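Havirar gripper finger kit, fitted to both arms of a two-arm bench cell

I put off writing this one for a good while. I wanted to live with the Havirar fingers first, through the boring weeks as well as the exciting first evening, and now that I have, I'm happy to say I like them very much, with a couple of grumbles that I'll get to. My cell is a small one: two servo arms on a shared rail, facing each other across a cloth-covered work surface. The kit replaces the fingers on both. You get 4 printed fingers, the screws, and a sheet of instructions that somebody plainly cared about, although they could have used bigger type!

Fitting took me 60 minutes for the first arm and a good deal less for the second (by then I had learned to lay the screws out in the order they come off). Park the arm, cut the power, back the old fingers off the linkage, and keep hold of the little spacers, which love to roll under things.

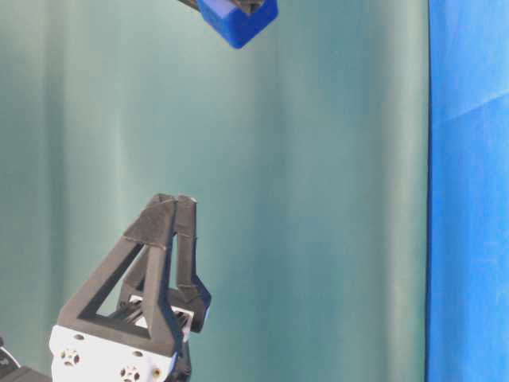 Closing the fingers by hand before you power anything up is the step I'd beg you not to skip. Move them slowly through their whole travel and feel for a tight spot, and if you find one, loosen the screws half a turn and try again before you blame the print. Then bring the tips together and look at what's left between them. A thin gap at the point like mine is nothing to fret over, in my view, and I'd much sooner have that than two tips grinding on each other every time the gripper closes. It also helps to turn the gripper so the fingers point up while you check, as you can look straight through the big open triangle of the wider finger and see the linkage behind it. On my old solid fingers I had to take half the thing apart to get that view, so I'm a little in love with the triangle.

Lining up the two arms is where the evening went. The Havirar sheet gives this two sentences, and it deserves a page. What worked for me was to bring both grippers in low over the cloth with the fingers open, put a small cube down between them, and adjust one arm only until I was satisfied with the height. Leave the other one strictly alone.

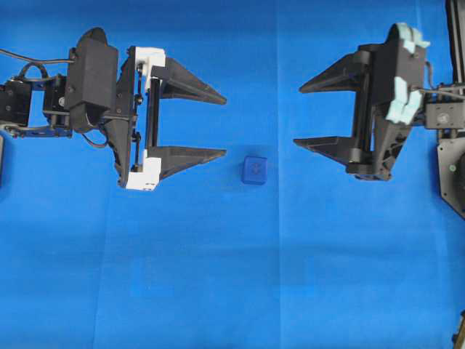
If you fiddle with both you'll be chasing yourself in circles until bedtime, as I did on my first try. Once the heights are right, save the pose under a name you'll recognize in a month. I called mine "meet in the middle" and I go back to it whenever something has been knocked.

After that I ran 100 pick-and-pass cycles, one arm lifting the cube and handing it to the other, and stopped to go over the screws. Two on the left arm had backed off a hair. A dab of the removable kind of threadlocker cured that, and I do wish a small tube came in the box. I've run plenty more since and they have stayed put.

Looking after them is easy, which suits me, as I'm a tidy person only in spirit. The printed surface is rough and it hangs on to dust — you'll see pale specks all over the black if you get up close — so I go over the inner faces with a dry toothbrush before a long run. I don't use anything wet. I had a set of Riviere fingers before these, with smoother faces, and they were certainly nicer to wipe down, but I was forever adjusting the grip on them, and with the Havirars I mostly let it be. Check the closing force after cleaning, too. Pick up the cube, have a look at both sides, and make sure each finger is bearing on it before you let the arm go anywhere.
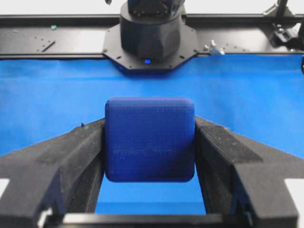 Grumbles, and who should buy them

My first grumble is the fasteners. They come in two lengths that look nearly the same, loose in a single bag, and I put a long one where a short one belonged and spent a while wondering why the finger wouldn't swing. Flevard, where I bought the kit, were kind about it on the phone and told me I had plenty of company. The second is that the fingers aren't sold singly, so if you break one you're buying the whole set again.

If you have one arm and mostly pick up soft or oddly shaped things, I'd probably look elsewhere. For blocks and other firm, squarish parts, and especially for passing them between two arms, I'd buy these again tomorrow, and I have in fact put a second kit away in the drawer. I've been at it for 7 weeks now and the first set is still on the arms.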